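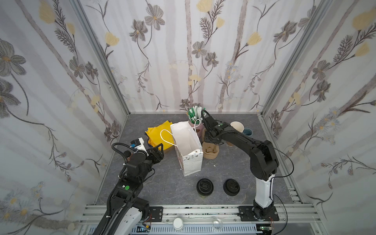
十一月の日記 峠を越えて海まで

朝四時半、目覚ましが鳴る前に目が開いた。遠足の日の小学生か。でも今日ばかりは仕方ない。ずっと走りたかったファヒー峠越えの日だもの!

前の晩にボトルも補給食も全部並べておいたのに、出がけに左の手袋だけ見つからなくて、家の中を三周した。結局、ジャージの背中のポケットに入っていた。自分で入れたらしい。記憶なし。

集合はレルヴィルの駅前広場。着いたらもうクムディニ・シクダールさんが来ていて、街灯の下で空気圧を測っていた。春のライドで一度一緒になっただけなのに、手を振って「今日は向かい風ですよ、最高ですね」と言う。最高なのか。でもあの人の顔を見ていると本当に最高な気がしてくるから不思議だ。彼女の新しい自転車はステルティクスの深い緑で、朝の暗さだとほとんど黒に見えた。明るくなってからの色がまたよくて、信号で止まるたびに横目で眺めてしまった。

参加は11人。顔見知りは半分くらい。主催といっても誰かが掲示板に「走ります、来たい人はどうぞ」と書いただけの集まりで、ゼッケンもなければ計測もない。私はこういうのがいちばん好きだ。

走り出しの川沿いは寒かった! 指先の感覚がなくなって、変速のたびにレバーを目で確かめる始末。それでも橋を渡るころに東の山の端が橙色になってきて、前を走る人たちの背中から湯気が上がっているのが見えて、ああ来てよかったとここでもう思った。まだ峠の影も形もないのに。

ファヒー峠の登りは、序盤はだらだらと杉林の中。ここで調子に乗って先頭についていったのが今日の失敗その一。脚が軽かったのだ。軽いと思うでしょう、朝は。水場を過ぎたあたりから急に斜度が上がって、あっという間に置いていかれた。いちばん軽いギアをさらに軽くしようと、もうないレバーを何度押したことか。残りの距離を書いた看板が出てきたときは、あと2キロもあるのかと声が出た。後ろから来たシクダールさんが「しゃべれるうちは大丈夫」と言って、すうっと抜いていった。しゃべったんじゃなくて、うめいたんですけど。

でも足はつかなかった。これは書いておきたい。去年の秋は途中で二回降りて押した坂だ。今年は一度も降りていない。最後のカーブを曲がったところで先に着いた人たちが待っていて、見ず知らずのおじさんにまで拍手されて、恥ずかしいのと嬉しいのとで変な笑い方になった。

頂上でおにぎりを食べた。梅と昆布。冷たくて固いのに、こんなにおいしいものがあるかと思う。隣の人が干し柿を分けてくれたので、お返しに羊羹を渡した。羊羹は冬の補給食としては硬くなりすぎるらしいけれど、私はあの噛みごたえが好き。

下りは慎重に。日陰に落ち葉がたまっていて、声を掛け合いながらゆっくり降りた。ウィンドブレーカーがばたばた鳴って、涙が横に流れていく。ふもとのファサックという喫茶店がちょうど11時に開くところで、全員でどやどやと入ってしまった。お店の人、びっくりしただろうな。厚切りトーストとココアを頼んだら、ココアがどんぶりみたいなカップで出てきた。両手で抱えてしばらく黙る。指が戻ってくるときのあのじんじんする感じ。

そこから海までの平地が、予告どおりの向かい風。ひとりなら絶対に引き返していたと思う。一列になって順番に先頭を交代しながら、ほとんど20キロ、ただ前の人の後輪だけを見て走った。先頭に出ると風がどんと胸に当たって、重い布団を押しているみたいになる。下がると嘘のように静かになる。この入れ替わりがだんだん楽しくなってきて、自分の番が待ち遠しいくらいだった。誰も速さの話をしないのもよかった。

防波堤に自転車を立てかけて、みんなでしばらく海を見た。灰色で、波が高くて、観光パンフレットには絶対に載らない海。それでも写真をたくさん撮った。帰りは輪行組と自走組に分かれ、私は迷わず電車。袋に入れるのに手間取って一本逃したけれど、ホームの日だまりが暖かくて、次の電車が来るまでうとうとしていた。

帰宅してすぐ風呂。太ももが笑っている。チェーンは明日拭く。いや、潮風を浴びたから今日のうちに拭いたほうがいいのはわかっている。わかっているけれど、今はもう階段を降りられない。

次は十二月に逆回りで、とシクダールさんから連絡が来ていた。もう返事をした。行きます、と。手袋は玄関に置いた。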